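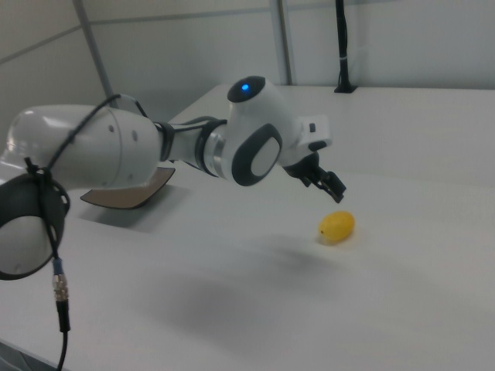

Le bras, la pince ouverte et l'objet jaune sur la table blanche.

Conseils d'atelier : quand la pince ne prend plus bien

Un mercredi d'août, dans l'atelier de Tremier, notre bras s'est arrêté avec une erreur de force. Il devait prendre un petit objet jaune et le poser dans une assiette carrée. La pince a pincé trop fort, puis elle a lâché. Johanna Widmer a appuyé sur l'arrêt d'urgence et personne n'a été blessé. Je note ici ce que nous faisons depuis ce jour.

Avant de mettre les mains sur la table, on appuie sur l'arrêt d'urgence. Une pause dans le programme ne suffit pas, le bras peut repartir.

Regardez ensuite le câble qui va à la pince. Il doit faire une boucle assez large pour que le poignet tourne sans tirer dessus. Chez nous, le connecteur avait pris du jeu. Je le contrôle maintenant à la main toutes les 300 prises.
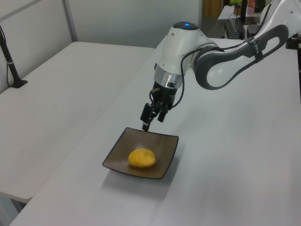

Pour l'assiette, le danger est le bord. Si les doigts descendent trop bas, ils le touchent et l'assiette glisse. Afshin Bagheri règle la hauteur de dépose avec une cale en carton, à vitesse lente, et il garde l'autre main sur le bouton d'arrêt.

Nettoyez aussi la table et l'assiette. Les miettes se collent aux doigts de la pince et la prise devient moins sûre. Un chiffon un peu humide suffit, bras arrêté.

Dernier point, le centrage. Dans le journal, sur 1 379 prises, 11 étaient ratées, presque toutes avec l'objet trop près d'un seul doigt. Dans ce cas, il faut remonter le bras et reprendre la position, sans forcer la fermeture.
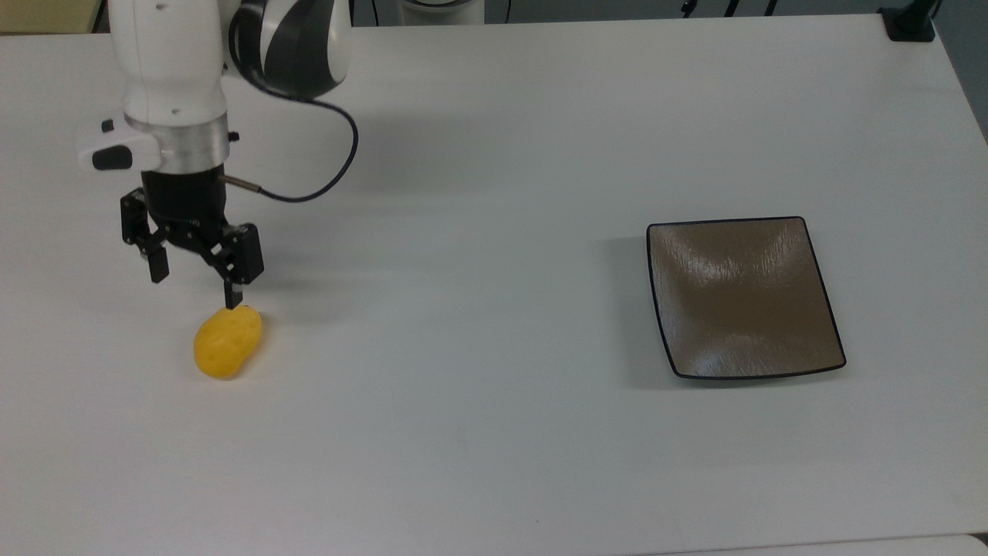

Objet décalé vers le doigt droit : à recentrer avant de fermer.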